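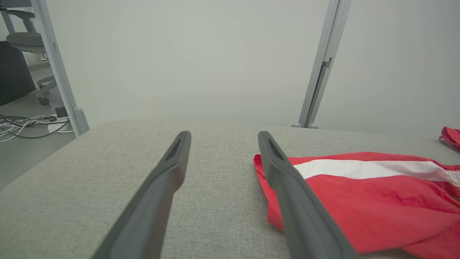 Textiles and Trade, Unit 4: Where Red Comes From
Handout for Rafail Xenos's section

Read this before the October session. The handout is longer than last year's because last year's left out mordants, and I then got a stack of essays in which cloth was dyed by, as far as I could tell, willpower.

1. Madder

Madder is a plant with a dull yellow-green flower and a root that does all the work. The roots are dug after three years or so, dried, and ground. The main coloring matter is alizarin. Used well, it gives a warm brick red. Used badly, or too hot, it gives brown, and the history of dyeing is largely a history of people selling that brown to somebody anyway.

Madder will color plain wool a little. To get a strong red that stays put you need a mordant, usually alum, a mineral salt that helps hold the dye to the fiber. Iron also works, if you like purple-gray. Spell it "mordant." I have seen "mordent," which is a musical ornament, and "mordor."

2. Insects

Kermes and cochineal are both scale insects. Kermes lives on oaks around the Mediterranean and was the luxury red of medieval Europe. Cochineal lives on prickly pear cactus and reached Europe from Mexico in the 1500s. It was far stronger by weight, and kermes never got over it.

For a long time many European buyers believed cochineal was a seed or a berry. Spain was in no hurry to correct them.

3. Synthetic alizarin

In 1868 two German chemists, Graebe and Liebermann, worked out how to make alizarin from anthracene, a part of coal tar. Factory production followed within a few years, and madder growing collapsed soon after. Know this section. It is on the test every year and every year it comes as a surprise.

4. The Fevodmont ledger

Your packet has four pages from the ledger of the Fevodmont dye works. The clerk's handwriting is terrible and gets worse after lunch. Points to look for:

- The entry for 1,187 pounds of madder, bought from a dealer named Bozkurt. Compare the price with the next page.
- The 40 bolts returned by Troncombe as "not red." The works replied that they were red when they left.
- Alum is listed under "sundries," next to candles. Ask yourself what that does to the cost figures.

5. What to hand in

700 words on one question: who lost money when synthetic alizarin arrived, and who only said they did? Use the ledger and at least one chapter of Stendach. Page 41 of Stendach has the wrong date for the Troncombe returns - use the ledger's.

Bring the packet with you. I am not making more copies.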